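Looking after a pair of hand grippers
Speaker notes, Claltgate maintenance meetup, Sunday, May 19, 2019
Speaker: Anika Pennington

SLIDE 1. Hello

Thank Sunita for the introduction and for finding us a room with working blinds. Say who I am and what I do: I look after the hand grippers on the Kasprzak project, which means I spend my days with a small screwdriver and a soft cloth and a notebook that has gone wavy from being left near a sink. Ask who in the room has used a hand-held gripper and who has only ever worked on arms bolted to a bench. Adjust the next bit depending on hands. If it's mostly bench people, go slowly over the linkages.

Mention that questions are welcome as we go, I'd much prefer it that way.

SLIDE 2. What a working day asks of them

We do household work – dishes, folding, putting away – and we do it in homes, on whatever surface is free. The grippers get carried from room to room, set down on beds and counters, picked up by a different person after lunch. A bench gripper lives a sheltered life by comparison. Gloss on glazed dishes is hard on the camera, and a smooth rim is hard on the pads, so a stack of plates shows up most of our maintenance sins in one sitting. 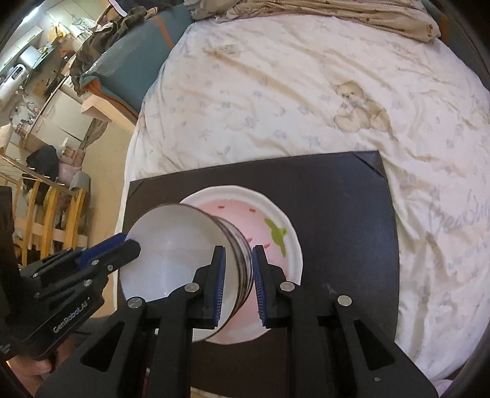 So when I plan the service for a pair, I start with the pads, go on to the pivots, and only then think about the camera. Gediminas does it the other way round and we have agreed to disagree (he's here today, wave at him). His argument is that a dirty lens spoils the recording even if the fingers are perfect. Mine is that I can wipe a lens in the doorway, but I can't change a pad in the doorway.

SLIDE 3. Pads

The ribbed blue pads do the holding. Talk about dish soap film, which was our big lesson from the Grodton apartments. Plates that have been washed and not rinsed well leave a film in the ribs, and you don't see it, you only notice that people have started squeezing harder. We wipe along the ribs with a barely damp cloth, never across, and let them air dry with the jaws open. Don't store them closed! The ribs press into each other overnight and take a set.

Pass the two old pads around the room now. One is worn at the tip and the other is worn on one side only. Give people a moment, then ask which one worries them more. It should be the lopsided one. Even wear is just age, but wear on one side tells you the fingers aren't meeting square, and a new pad will go the same way unless you fix the linkage first.

SLIDE 4. Pivots and screws

Open and close the jaws by hand, slowly, and listen. Demetrius taught me this and I was skeptical for a whole season. A linkage that's happy is nearly silent. If there's a tick at the same point each time, look at the silver pivots before you look at anything else. Hair and lint collect around them, especially when you've been working over bedding, and a wooden toothpick gets it out without scratching the pin.

For the small screws on the arms, check by touch, quarter turn at the most, and stop when it resists. I've stripped one by being conscientious. We put a dot of paint marker across each head so that you can see from a distance whether it has moved. Cheap pen, wonderful invention.

Our service interval is 1000 closings, and the log for the older pair stood at 1259 when I last opened it, so yes, I'm behind. Pause for Josefien to laugh, she does the scheduling.

SLIDE 5. Checking the pair before recording

We allow 15 minutes for this and it's never wasted. Lens first, then full travel on both grippers, then a plate. I like a wide one for the check, with a smaller bowl within reach, so whoever is holding the gripper has to change the opening between one piece and the next. Watch how the pads come up to the rim. If one arrives clearly ahead of the other, stop there and go back to the pivots.

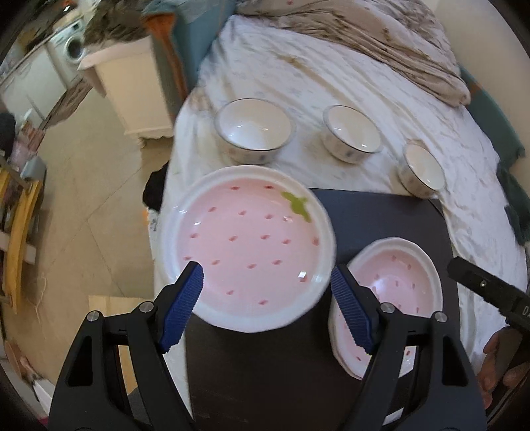 Jaws open on either side of the large strawberry plate, with the smaller bowl close by.

Talk here about reflections. A glazed plate under a ceiling light will throw a bright patch straight at the lens, and a smear you'd never notice on a towel turns into a haze. Tilt the plate a little during the check and see whether the haze travels with the highlight or stays where it is. If it stays put, clean the lens again.

Somebody always asks about using cheaper dishes. We use ordinary ones, mixed sizes, patterned and plain, and we work low over something soft.

SLIDE 6. Keeping notes

Show the notebook page from Dasgate. We went through 127 recordings there with the same pair, and the page has the pad changes in green and the screw checks in pencil. My handwriting gets worse toward the bottom. Every entry gets initials, even if it only says "wiped, fine," and left and right are written out in full after a mix-up that cost us a morning.

If there's time, do the pad swap live on the spare. If there isn't, skip it and tell people I'll be at the back table with the toothpicks. The June session covers batteries and cables, and Gediminas is giving that one.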